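Gronier Recipe Conversions: README

Status: usable, with reservations
Maintained by Solomiia Stelmakh
Questions about sources: Larysa Bilyk

Gronier is a set of 302 home recipes, each given twice: once in the measures the cook wrote down (cups, glasses, spoons, "a bowl of") and once in grams and millilitres. Read the part on bowls before you use the second version for anything that has to rise.

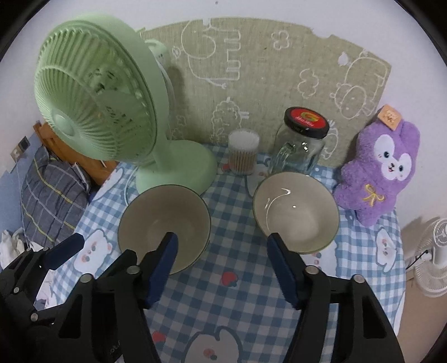
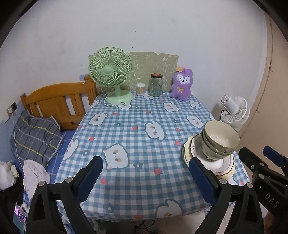

What is in the files

recipes.csv has one row per recipe, with a title, the cook's own text and a short note on where it came from.
measures.csv has one row per ingredient. The columns are original amount, original unit, converted amount, converted unit and trust.
notes.txt is where we argue with each other. Much of it is worth reading.

The trust column takes three values. "Weighed" means somebody put the ingredient on a scale. "Table" means we looked it up in a conversion table. "Guess" means what it says. Please don't filter out the guesses and then tell people the set is accurate, as the awkward recipes go with them and what is left is mostly cake.

Where the recipes came from

Most were copied from family notebooks lent to us by readers of the Semeniuk newsletter. Marichka Karpenko typed them up and kept the spelling. A smaller batch came from an older collection called Drundadetti, which arrived already converted and with no word on how it was done. I have my doubts about that batch. Butter is rounded to the nearest 50 g all the way through, and I have never met a home cook who works like that. Those rows are marked "table" because we had no better label.

The trouble with bowls

A cup at least has several official sizes to disagree over. A bowl has none. Where a cook wrote "one bowl of flour" we first used 1,000 ml, a figure Yurii Sydorenko found in an earlier draft and could not trace. Valentyna Dmytriv then tried her own soup bowl, filled level, and got less than half of that. We dropped the figure. Every bowl is now left unconverted, with the converted columns blank.

Glasses are a bit better. We take a glass as 200 ml unless the cook says otherwise. Some of the older notebooks may well mean a bigger one, and the pancake recipes in particular come out thick. If yours does, add milk and tell us.

Flour is flour. We made no allowance for sifting, damp cupboards or how hard it was pressed into the cup, and I would be wary of any set that claims it did.

Things people have claimed for this set

That it shows how home cooking has changed. It can't. Hardly any of the notebooks are dated.
That it covers a region. It covers whoever answered the newsletter.
That the gram versions have been tested. A few have. Look for "cooked" in notes.txt, and bear in mind that the person cooking usually knew the recipe already.

Changes in version 2

Bowls blanked out, as above.
Oven temperatures moved to their own column in recipes.csv. "Hot oven" stays as "hot oven".
Duplicate honey cakes kept. They differ in the soda, and we don't know which cook was right.
The Nullel import script has been removed. It turned half spoons into whole ones and gave no warning. If you downloaded the set before August, get it again.

Using it

Free to copy and change. Keep the trust column if you pass it on. Corrections are welcome, especially with a weight attached; "my grandmother used more" goes into notes.txt and no further.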